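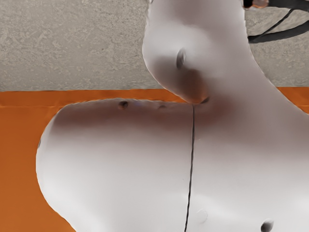 Stolinitz Wrap Dress in Washed Crepe

Home New In Dresses Tailoring Knitwear Outlet Size Guide Stores My Bag

The Stolinitz is a midi wrap dress with a true wrap front, a deep cuff and a skirt cut on the bias. It is part of the Sastel spring line and comes in four colors: ink, brick, pale olive and chalk. The price is $356 in all sizes.

Josphat Mohamedi drew the first version as a shirt. The collar was dropped early on, the body was lengthened, and the cuffs are what is left of the original idea. They are three inches deep, closed with two buttons each, and can be worn turned back once. The sleeve is full length with a little fullness at the elbow and none at the shoulder, so a fitted coat goes over it without bunching.

The wrap ties at the left side. One tie passes through a bound opening in the right side seam and comes around the back. The ties are long enough to go around the waist twice on sizes up to 12 and once on sizes 14 and above, with enough left for a bow or a flat knot. A small inside button holds the under layer in place. There is also a covered snap at the neckline, which was added after customers of last year's wrap styles asked for one. You can leave it undone for a lower neck.

Fabric

Washed crepe, 90% viscose and 10% silk. It is a medium-weight cloth with a dry feel and a matte face. The washing is done before cutting, and the dress should not shrink further if the care steps below are followed. Ink, brick and pale olive are unlined apart from the bodice. Chalk is lined through to the hem in the same shade.

The crepe creases at the back after a long time sitting. Most of this drops out overnight on a hanger. It does not cling to tights, but we still suggest a slip with the brick in dry winter weather.

Buttons are dyed corozo. A spare is sewn to the inside left seam.

Fit and sizing

The Stolinitz is sold in US sizes 2 to 20. It fits true to size at the shoulder and is easy through the waist and hip. If you are between sizes, take the smaller one. The wrap gives you room to adjust at the waist, but the shoulder cannot be moved much, and a shoulder that is too wide will pull the neckline open.

Length from the high point of the shoulder is 46 inches in a size 8. The hem falls at mid calf on someone five foot six. On shorter customers it can reach the ankle. The hem is finished with a narrow single turn, and any tailor can take it up. Ask for the skirt to be hung for a day before it is marked, as bias cloth will drop a little at the sides.

Bust measurements for the finished dress run three inches over body size. There is no zipper. The sleeve measures 24 inches from the shoulder seam to the end of the cuff in a size 8.

Petite lengths will be offered in ink only, starting in February.

Color notes

Ink is a very dark blue that looks black in the evening. Customers who want a black dress have kept it, and customers who want navy have sent it back, so please look at the swatch if this matters to you. Brick is a brown red. Pale olive is a gray green and was called sage in the fall lookbook. Chalk is a warm off-white and is not meant to match a bridal white.

Swatches are free. Add up to four to your bag and they will be mailed in a plain envelope.

How to wear it

With a flat sandal and the cuffs turned back, it is a day dress. With the snap closed and a narrow heel it works for dinner or a wedding. The ties can be replaced with a leather belt if you pull them out through the side opening and knot them on the inside. We tried this with the Mugo belt in tan and in black. The tan sits better against the pale olive.

For cold months, the Pudo roll neck is thin enough to go underneath. The long Pudo cardigan also works over the top, though the full skirt needs a cardigan that ends at the hip or well below it.

Care

Hand wash cold with a mild soap, or machine wash cold on the delicate cycle in a mesh bag. Tie the ties together loosely first. Wash dark colors separately for the first two washes. Do not wring. Roll in a towel to take out the water, then hang on a padded hanger away from sun and heaters. Iron on the inside at a low setting while slightly damp, or use a steamer. Do not tumble dry. Dry cleaning is fine and is the better choice for chalk, as the lining and the outer cloth dry at different speeds.

Store on a hanger with the inside button closed. If you need to pack it, fold it in half lengthwise and roll it from the hem.

Details

Style name: Stolinitz
Line: Sastel spring
Fabric: 90% viscose, 10% silk
Bodice lining: 100% viscose
Closure: side tie, inside button, snap at neck
Pockets: one, in the right side seam below the tie opening
Cuffs: three inches, two buttons
Sizes: 2 to 20
Colors: ink, brick, pale olive, chalk
Price: $356

Availability

All colors are in stock online except chalk in sizes 4 and 6, which can be ordered now for the next delivery. The dress is also carried in 13 of our stores. Not every store has the full size range. Use the store finder or call ahead, and the staff can set one aside for you until closing time the next day.

Orders placed before 2 p.m. are packed the same day. Standard shipping is free on this item. Returns are accepted within 30 days if the dress is unworn and the tags are attached. Exchanges for another size are sent out as soon as the first dress is scanned at the drop-off point, so you do not have to wait for it to reach us. Dresses that have been shortened or altered cannot be returned.

Gift boxes are available at checkout. The box holds one dress folded in tissue, and the receipt inside shows no price.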